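Tablett abräumen: Demonstrationen per Fernsteuerung aufnehmen

Stand: 14.07.2022, Iveta Bednárik

Für die Aufgabe werden beide Arme über die Leader-Arme geführt. Das rote Tablett steht in der Mitte, der Spülkorb rechts, der durchsichtige Behälter links. Geschirr kommt in den Korb, Reste kommen in den Behälter.

1. Arme in Grundstellung fahren und die Aufnahme in Utorix starten. Erst danach die Leader-Arme anfassen.

2. Mit den Resten beginnen. Servietten und Verpackungen am Rand greifen und langsam anheben.
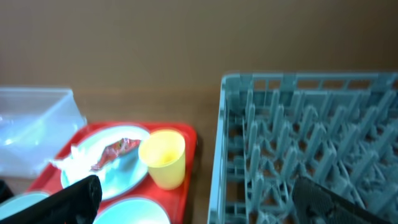

Den Greifer nur so weit öffnen wie nötig, sonst stößt der zweite Finger an den Nachbarteller. Wer sich vergreift, setzt neu an und nimmt weiter auf. Solche Korrekturen bleiben im Datensatz.

3. Teller am Rand fassen und senkrecht zwischen die Stifte stellen. Becher kommen danach.

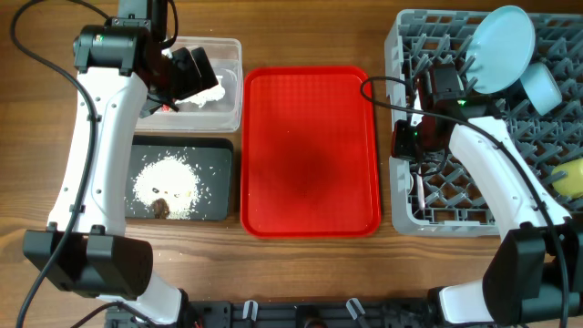
Reis, der danebengeht, wird erst nach dem Stopp von Hand entfernt. Liegt ein Becher im Korb auf der Seite, gilt der Durchgang trotzdem.

4. Arme zurückfahren, 4 Sekunden stillhalten, Aufnahme beenden.

Ein Durchgang dauert um die 584 Bilder. Nach zehn Durchgängen die Position der Teller ändern und Pause machen. Fehlerhafte Dateien bitte an Kenji Van Dusen melden.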